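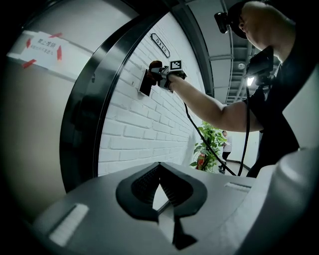
Handheld gripper at the brick wall beside room 5112.

Minutes: Working Rules for Handheld Gripper Collection
February 27, 2025 — by Selma Karagiannis
2 min read | 80 shares

Present: Selma Karagiannis (minutes), Miłosz Pawłowska (chair), two operators from the Bornden group.

1. Minutes of the last meeting were accepted without change.

2. Corridor work. Miłosz reminded that the corridor remains open to other people during recording. It was agreed that the operator stops when a person wants to pass, and starts the task again from the beginning. Doors and fire extinguishers must stay free to reach.

3. Cables. The operators asked if cables may hang free from the chest unit. Decision: yes for standing tasks, but for walking tasks they are to be fixed at the belt. Selma will add this to the Bernell checklist.

4. Contact with walls. Light pressing is allowed. Dragging the fingers over brick is not allowed — the pads are expensive and the order from Dimitriou takes long.

5. Markers. The marker on top of the device must be clean and flat before each session. A marker with a bent corner is to be replaced the same day.

6. Session limit. The proposal was 200 recordings for one operator per day. Not decided, Miłosz will ask Stindholm how they do it.

Next review of the rules is in September.

Comments (2)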